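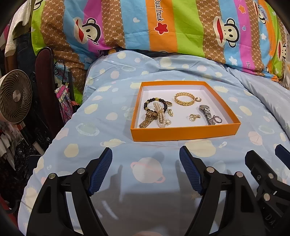

Home Essays Workshop Letters Archive Search

Can it put the jewelry away yet

Short answer no. Longer answer, mostly no, and I've changed my mind on why.

I spent nine years on the packing floor at Preda in Irnport before I started writing these, so my idea of what a machine can do comes from there. We had an arm that put hinge kits in cartons. Same carton, same hinge, same spot on the belt, all shift. Wonderful thing. It never got bored and it never got a sore shoulder, and I got both. Then one March the supplier switched to a softer bag for the screws and the arm was useless for most of a week. Bag slumped. Arm pinched air. We packed by hand and the arm stood there with its light on.

So when people tell me the house robot is nearly here I think of the screw bag.

Take a box of jewelry. Small job, a kid can do it. Tip it out, sort it, put it back. Except look at what's in there. A string of beads with pearls draped through and under it. A watch lying over part of that. Where does one thing stop and the next start? I know because I've worn a bracelet. I pick up an end and give it a little shake and see what comes along. If three things come I put it down and try another end. All of that takes me a couple of seconds and I couldn't write you the rule for it.

And rings. A ring on a bedspread is a nasty target. The cloth gives when you push on it, so the finger goes down and the ring goes down with it. People use a fingernail. Or they slide the thing to a wrinkle and scoop. Or lick a finger, which I'd like to see somebody build.

My sister-in-law's answer is that you wouldn't buy a robot for jewelry, you'd buy it for floors and laundry. Fine. But a chore is always full of little jobs like this. Laundry has the sock inside the pant leg. Dishes has the lid that's stuck to the bowl. Making the bed means first somebody has to move what's on the bed. The big motion is the easy bit, it's the 6 small fiddly things before it that eat the morning, and a machine that stops at every one of them and waits for me is just a second person to look after.
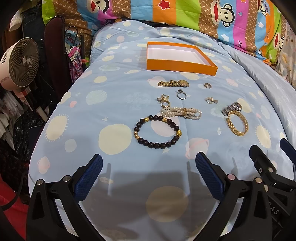 Last changed: August 28, 2020

Spread out with some space between the pieces, I'd give a machine better odds. Two hoop earrings, one above the other. A ring, a watch, another ring, gaps all round. A pair of padded fingers like those could pinch the link band of a watch, I'd bet on it. The pearls I'm less sure of, you grab the clasp or you grab a row and the rest swings. And the ring standing on its edge, one touch off center and it's over on its side and you need a new plan.

But who laid it out? That's my real complaint about every demo I've watched. Somebody did the hard half first. At the Flultdale trade show the year before I left there was a booth with a machine putting forks in a drawer, very smooth, big crowd. I hung around after lunch and watched the young man reset it. He lined up every fork with his thumb. Took him longer than the machine. I'm not calling it cheating, he had to show something, but nobody in that crowd was going home to a row of forks.

Then there's the money. The Sketness catalog, which still comes to my house for some reason, has a countertop arm in it for $1000, gripper sold separate. It will lift around 200 grams. You could do a lot of earrings with that. You could also do them yourself before the thing finished starting up.

Where I've changed my mind. I used to say the hands were the problem. Build a better hand, done. I don't think so now. A plain two-finger grip does more than I gave it credit for. I tried it at the kitchen table with a pair of salad tongs, my own jewelry such as it is, and after a few goes I could pick up a wedding ring off a dish towel. With tongs! The tongs never got any better, I did. I learned to come in low, push the cloth up a bit behind the ring, close slow. So a dumb grip with good know-how behind it can do a fair bit, and what's missing is the know-how, the thousand tiny habits for when it goes wrong. You don't get those from a hinge line. You get them from messy stuff, on beds and in sinks, over and over.

Which makes me a bit more hopefull than I was, and also more patient. On the shop floor I'd say yes already, for anything stiff that shows up the same way each time. Bags and cloth and cable, not yet. At home, vacuum the middle of the room, sure. Empty the jewelry box onto the bed, sort it, undo the bracelet from the pearls and get it all back in without a scratch on the watch - no. Ask me again in a few years. I'd want to see it done with the box tipped out any old way, and I'd want to do the tipping.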